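Frequently Asked Questions

Posted 14 April 2019 by Aisling Doherty
Last updated: 14 April 2019

Hi, and welcome to the Girnasell Seed Library FAQ! I get the same handful of emails every spring, so I finally sat down and typed out my answers in one spot. If yours is missing, write to me and I'll add it.
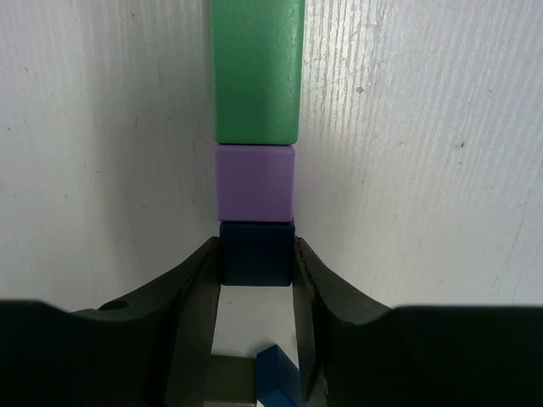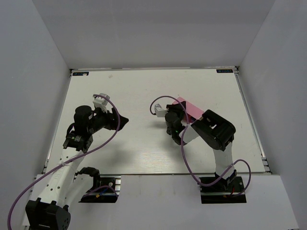
What is a seed library, anyway?

It's a set of drawers full of seed packets that you can take home for free. You plant them, you eat most of what grows, and in the fall you let a few plants go to seed and bring some back to us. Ours lives in the old card catalog by the front desk at the Rafferty building, and right now we've got 132 kinds of vegetables, herbs and flowers in it.

Do I need a card or a membership?

Nope. Write your name and what you took in the green notebook on top of the drawers. I use the notebook to figure out what to stock next year, and also to be nosy about who's growing what. (Last year 34 of you took the same yellow pole bean. I want to hear how it went!)

How many packets can I take?

Up to 6 per visit. If you're planting for a school or a shared garden, email me first and we'll work something out — I keep bigger bags of the common stuff in the back.

What if I can't bring any seeds back?

Then don't worry about it. Deer happen, hail happens, vacations happen. My own first year I brought back one sad envelope of lettuce seed and half of it was fluff. You're still welcome to borrow again.

Which seeds are easiest to save?

Beans, peas, lettuce and tomatoes. They mostly pollinate themselves, so what you save will usually look a lot like what you planted. For beans and peas, leave the pods on the plant until they're brown and they rattle when you shake them, then shell them and let them sit out on a plate for a couple of weeks before you put them in a jar. Lettuce gets tall and weird looking and then puffs up like a dandelion, and that's when you shake the heads into a paper bag.

And tomatoes?

A little messier. Squeeze the seeds and goo into a cup with a splash of water and leave it for two or three days. It will smell bad. Put it in the garage. When there's a scummy layer on top, rinse everything through a strainer and dry the seeds on a coffee filter. I used paper towels for years and they stick like crazy.

Why won't you take my squash seeds?

Squash cross with each other very easily, and bees travel farther than you'd think. If your neighbor two streets over grows little ornamental gourds, your zucchini seeds may grow into something hard and bitter. Bitter squash can make people sick, too, so I don't pass those around unless they were hand pollinated. Herman Ginting teaches that in July if you'd like to learn.

Can I save seed from a hybrid?

You can, and it's kind of fun, but the plants may come up all different. Please keep those for your own yard. If the packet says F1, it's a hybrid.

How should I label what I bring in?

Plant name, variety if you know it, the year, and your town. Anything odd about it is great too. We have a packet of kale that just says "survived my goat," and it's been very popular.

How long do seeds keep?

Depends on the plant. Onion and parsnip are best used within a year. Beans, peas and peppers are good for about three, and tomatoes often go five or more if they're kept cool and dark. To check an old packet, roll ten seeds in a damp paper towel, slip it in a plastic bag, and peek after a week or so. If fewer than half have sprouted, sow them thick or start fresh.

When is the swap?

In November, same as always, in the big room upstairs. Catríona Fitzgerald brings soup. Last time we traded 201 packets in one afternoon and ran out of envelopes, so if you have spare ones at home, throw them in your bag.

Do you have seed potatoes or garlic?

Garlic, sometimes, in the fall. No potatoes — they carry disease too easily and I don't have anywhere cold enough to store them.

Who do I write to?

Me, Aisling, through the contact form. I answer most evenings, slower in May when I'm out planting until dark.

This site uses cookies to remember your settings. By continuing to browse you agree to our use of cookies.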